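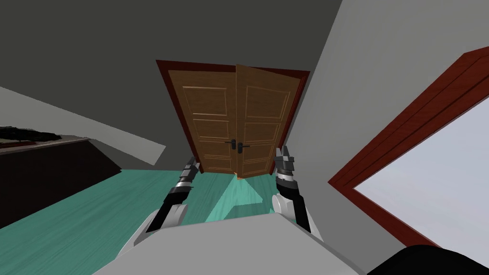
Double door, simulated, both grippers raised. Start view for the two-handed opening task.

Home Browse Files Issues Wiki Search this repository... Go

Sarham door set - README

Maintainer: Aušra Laur
Last edited November 3, 2022
4 comments 10 shares

What is in the box

Sarham is a set of 109 simulated runs of a two-armed robot trying to open double doors, plus the planner settings used for each run and a small script that replays them. Everything was made in the Rultum simulator. There is no real-world data in it. Please read that sentence again before you email us about transfer to hardware.

The runs cover four room layouts. Walls, floors and furniture differ between layouts, and the task is always the same: reach both lever handles, press, and pull the leaves apart. The robot does not drive. Its base is placed before each run starts and stays put.

What we think it is good for

Checking that a planner which claims to handle two arms really does handle two arms. A surprising number of them plan for one, freeze it, then plan for the other, and call the result coordinated. The replay script prints the overlap in motion time between left and right. If yours prints zero, you have two single-arm planners sharing a config file.

It may also be useful for testing handle detection. The handles sit close together at the seam and the levers point towards each other, so a detector that returns one box for the pair will fail in a way you can see. Ours did, for most of July.

What we doubt

The paper draft that went with the first release said the set "supports learning of general door opening". I asked for that line to come out and it has. Four layouts do not support learning of anything general. Lwazi Nkosi ran a model trained on three layouts against the fourth and it reached for the place where the handles used to be. His notes are in notes/holdout.txt and are worth more than the rest of the docs folder.

The success label is also weak. It is set by the simulator when the angle between the leaves passes a threshold, and it does not care how they got there. Some runs marked as successes have the left gripper shoving a panel while the handle is never touched. Mbali Mthembu has gone through the Lundgren layout by hand and fixed the labels there. The other three have not been checked.

Contact forces are whatever the physics engine says they are. I would not plot them.

Camera views

Each run has one colour stream, rendered from the robot's side, with depth stored separately. The view is steeply tilted in places and we have not levelled it. If your perception code assumes that walls are upright in the picture, it will do badly. Camera pose is stored per step, so use it. Depth has no noise added, which makes every depth method look better than it should.

Running it

Unpack, install the packages in requirements.txt, then:

python replay.py --run 12 --show

Use --plan-only to skip rendering. The script expects to be started from the top folder and gives an unhelpful error if it isn't. Mackenzie Sandhu has a patch for this in the issues list.

Known problems

- Joint limits in the Dorkthorpe layout were loaded from an old file. The wrist can turn further than it should.
- Timestamps on the left and right arm logs drift apart on long runs. Line them up by step number.
- The planner seed was not saved for the earliest runs, so you can replay them but you can't re-plan them.

Changes

Khanyisile Mahlangu rewrote the loader and removed the leaderboard. Nothing on it had been run with the same planner time limit, so the order meant very little. If someone wants to bring it back with a fixed limit, open an issue first and say what the limit is.

Share this page 4 comments Log in to reply Back to top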